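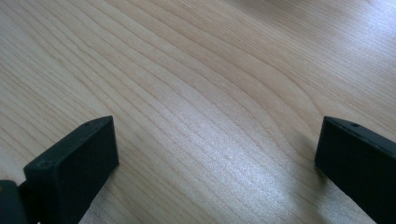 Re: Lamp deposits and the question of dating

Dear all,

Italo Fabbri wrote on Friday:

> I have been through the pottery lists again and I still can't see why
> the lamps under the threshold must be later than the wall. Every one
> of them was found upside down, and three had been pierced through the
> base. Somebody put them there on purpose, surely when the house was
> built? I would be glad to hear from anyone who has met the same thing
> elsewhere.

Thank you for this, Italo, and forgive me for taking the whole weekend over it. I had my sister's family staying and there wasn't a quiet corner to be had until they left!

I have met the same thing, or something very like it, at Narkine, where I spent four summers washing sherds before my knees gave out. We had a row of little lamps under the doorway of the north room, all turned over, with a layer of ash beneath them and a few bird bones. The director was sure they went in with the foundations. I believed him for years, and said so in a talk or two, which I rather regret now.

What changed my mind was going back to the section drawings. There was a thin cut through the floor, very easy to miss, and the lamps sat inside it. So the people living there had lifted the floor and put it back again — perhaps after a death or an illness in the house, though I wouldn't like to swear to either. If your trench supervisor drew the threshold before it came out, do look for a cut of that sort.

As for the piercing, I would be a little careful. Lamp 2,254 in our list was thought to be ritually "killed" until someone cleaned it properly and found the hole was a firing fault. Lamp 2,297, on the other hand, had been struck from the inside with something pointed, and there I have no doubts at all.

I can copy the drawings for you in June, when I next get to the boxes. Does anyone still have the old Protevlow report, by the way? I lent mine out and it never came home.

With warm wishes to everyone,
Choo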